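Workshop Tips: Keeping a Pair of Hand-Held Grippers on Speaking Terms

Posted 14 Dec 2024 in Tips, Plarnville Tool Library

Several members have asked how we keep the twin grippers going when everything else on that bench has a drawer full of spare parts and a bad reputation. What follows is what we do. Some of it was learned the expensive way.

Start with the cables. Before you pick up either grip, run your fingers along both cables from plug to body. You're feeling for flat spots, kinks and the crunchy bit that means a chair has been parked on it. A braided sleeve hides damage beautifully, so bend it gently every hand's width and look between the strands. Let both cables hang with some slack. If you have to tug, you've parked yourself too far from the plug, and the connector will be the one to pay for it.

Clean the jaws before you blame the software. Crumbs, dried soap and skin cream account for most of the "it won't close properly" notes in the logbook. Barely damp cloth, then a dry one. No citrus cleaner, please. It smells lovely and turns the pads to lollies.

Leave the marker plates alone. They look exactly like handles, I grant you. Pick the thing up by one twice and it will be a hair off square, and you'll spend the afternoon wondering why the left hand thinks it's in Utcombe. If a plate does get bumped, redo the alignment from the beginning. Squinting at it and saying "near enough" is not in the procedure.

Screws: snug, then stop. Check them every 6 sessions with the small hex key, the one on the red string. The string is there for a reason, and the reason is that this is our fourth hex key.

Wake them in the same order every time. Left grip, wait for it to settle, then right. Open and close each one fully 4 times with nothing in the jaws. Listen while you do it. A soft click at full open is fine. A grinding noise means switch off, put it down and write it up, even if you were just getting somewhere.

Have one boring test and stick to it. Ours is laying a place: mat, plate, knife, spoon, with a wire caddy standing by for the cutlery. Shiny flatware is a rotten thing to grip, so if the jaws will take a spoon by the handle and let go of it cleanly, they'll cope with most of what you throw at them. Use cheap cutlery. In August a member brought in a good Sabatier knife from home, and we still hear about the scratch.

Pick a mat with stripes. When the knife ends up in the wrong spot, you can say how many stripes wrong it is, and the arguments get much shorter.

Mind the floor as well. Coil what you aren't using and keep it clear of your feet. A loose loop on dark carpet is close to invisible until you're wearing it.

Storage. Jaws slightly open, cables coiled in big lazy loops, both grips in the padded tub marked Drastetti (the tub came with something else, don't go looking). Never wrap a cable around the body. Yes, it's tidier.

Spare jaw pads are $41 a set and live in the top drawer. Please replace both sides together and put the date on the lid.
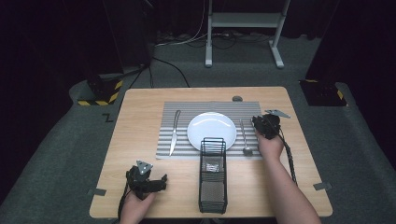

The place-setting test, with a grip in each hand and the plate still empty.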